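Accueil | Le collectif | Dossiers | Presse | Contact
Rechercher sur le site OK
Dernière mise à jour : avril

COMMUNIQUÉ DE PRESSE

Journée portes ouvertes chez Drirside : le collectif Talavera reste sur sa faim

Invité à la démonstration de la cellule de tri Flomel, le collectif Talavera, qui réunit des salariés de la préparation de commandes, a suivi les essais de 14 h à la fermeture. Drirside annonce une machine capable de traiter 742 références sans réglage. Les visiteurs en ont vu passer bien moins, et l'entreprise n'a pas souhaité communiquer son taux d'échec.

Les emballages souples et les flacons comptent parmi les objets que nos adhérents manipulent le plus. Ce sont aussi ceux que la brochure traite en 3 lignes. 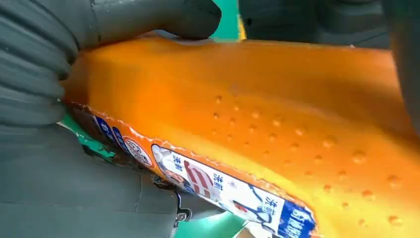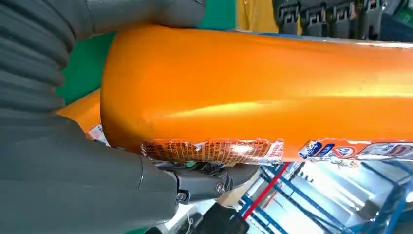 SUR LE TERRAIN

La pince grise sait tenir un sachet orange rebondi ou un flacon couché à l'étiquette déchirée. Nous en prenons acte. Tenir un objet quelques instants ne renseigne pourtant ni sur la cadence, ni sur la casse, ni sur ce que devient un article dont le code n'est plus lisible.

« On nous montre une prise et on nous parle d'un poste de travail entier - il y a un écart », estime Lucienne Pons, porte-parole du collectif. Gediminas Adomaitis, responsable des essais chez Drirside, a répondu que des mesures sur 1062 prises étaient en cours de dépouillement. Nous avons demandé à les lire, y compris les ratés.

Le collectif demande également :
- une démonstration sur une équipe complète, avec des articles choisis par les opérateurs ;
- le nombre d'interventions humaines par heure ;
- le calendrier prévu pour le site de Zuvow, où personne n'a encore été consulté.

Tant que ces éléments manquent, Talavera ne se prononcera pas sur le projet.

Contact presse : Lucienne Pons, collectif Talavera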